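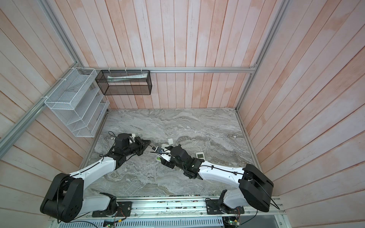 What happens to the Stuvley recall petition now?

The petition stays open, but the signatures already handed in will be checked a second time before the Stostasby assembly can schedule a vote on it.

The electoral office in Stostasby confirmed the recheck in a notice dated 2019-04-06. The petition asks for a recall vote against both members for the Stuvley district, who left the governing coalition in October and now sit with the opposition. Under the district rules, a recall vote must be called once 4,000 valid signatures have been filed. The organizers say they passed that mark before the first deadline.

The office disagrees. In its first check it set aside 1,364 signatures, most of them from the Plidton ward, where the voter roll was redrawn last year. Signers who gave an address under the old ward number were marked as not found on the roll. The notice says these entries will be compared with the earlier roll and restored where name, address and date of birth match. 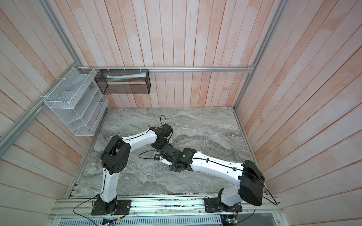
Zoltán Bíró called the recheck overdue and said the old ward numbers should have been accepted from the start. "The street did not move, and neither did the voter," he said, adding that the office had mailed polling cards to the same addresses under the old numbers.

The notice does not address the polling cards. It says only that the first check was carried out "on the roll in force at the time of filing" and that staff had no authority to use an earlier one. That authority was granted by a ruling of the assembly's legal service, which was asked for an opinion by the opposition group.

The coalition has not challenged the ruling. It has asked that the filing period not be extended while the recheck is under way.

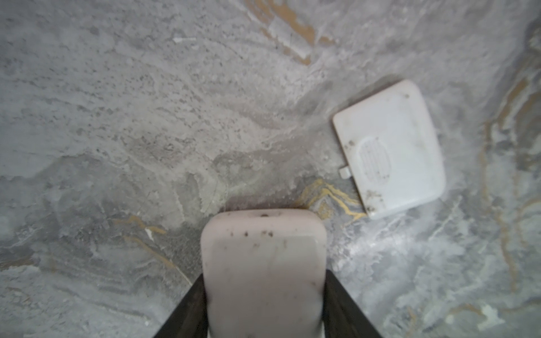

The period is set at 60 days and is counted from the day the petition form is approved. The rules allow it to be paused if the office itself reopens a check, and the organizers have applied for such a pause. Signatures collected during a pause are not counted, although forms signed before it may still be handed in.

If the total falls short after the recheck, the petition lapses and no new one on the same grounds can be filed during the current term. If it is met, the assembly must set a date at its next regular sitting. The two seats would be put to voters on separate ballots. 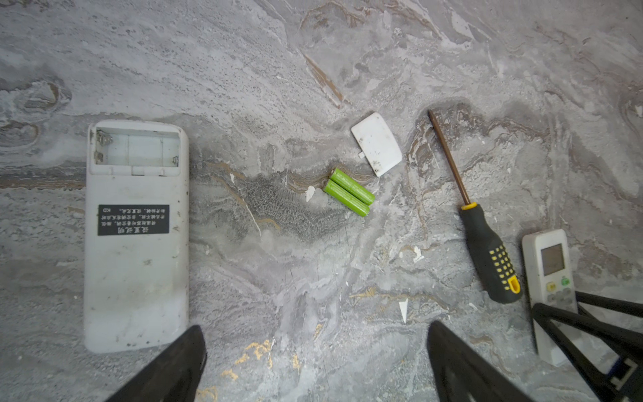
Back of a remote control with the battery compartment open. (Photo: Illés | File)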